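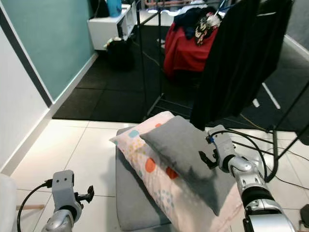 ## «El mapa que más odiaba la gente era mi favorito»

Radek Brabec me coge la llamada con la boca llena. Son las nueve de la noche, lleva desde el mediodía mirando informes de errores y acaba de abrir una bolsa de patatas. «Tú pregunta, que yo mastico bajito», me dice. Y mastica fatal, por cierto, pero se le perdona, porque llevo media vida (bueno, 90 horas, según mi perfil) metida en Florkovach y tenía muchísimas ganas de hablar con él.

Radek diseña mapas en Jotent, el estudio que hace este shooter por equipos de trincheras, barro y nieve, y en agosto llega la segunda temporada. Lo primero que le pregunto, claro, es por Rowlands, el mapa del aserradero. ¡Lo quitan de la rotación!

«Lo quitamos un tiempo, que no es lo mismo – no me mates», se ríe. «Vuelve con el río más estrecho y otra entrada por el norte. Quien defendía el puente se plantaba allí y el ataque se pasaba la partida haciendo cola para morir.»

Le confieso que yo era de las del puente. Se hace un silencio.

«Ya. Se te nota en la voz.»

### Partidas más cortas

El otro cambio gordo es el tiempo. Las rondas de asedio pasan de 21 minutos a 20, y a mí un minuto me parecía una tontería, así que se lo suelto tal cual.

«Es el minuto en el que todo el mundo ya sabe quién gana», me explica. «Mechthild Steiner, que lleva el equilibrio, quería recortar bastante más. Discutimos una tarde entera y al final lo dejamos ahí. Si me equivoco, ella me lo va a recordar hasta que me jubile.»

También suben los puntos por reanimar, que pasan a ser 100 por compañero. Yo, que juego de médica y me como todas las granadas, casi lloro de la alegría.

¿Y el modo espectador? Radek resopla. Está a medias: la cámara libre funciona, pero al seguir a un jugador que sube una escalera se vuelve loca y acaba debajo del suelo. «Yae Nomura lo tiene casi arreglado. Casi, ¿eh? No pongas fecha.»

No la pongo. Le pregunto entonces con qué arma juega él en casa y contesta sin pensar: «La escopeta. Soy malísimo apuntando».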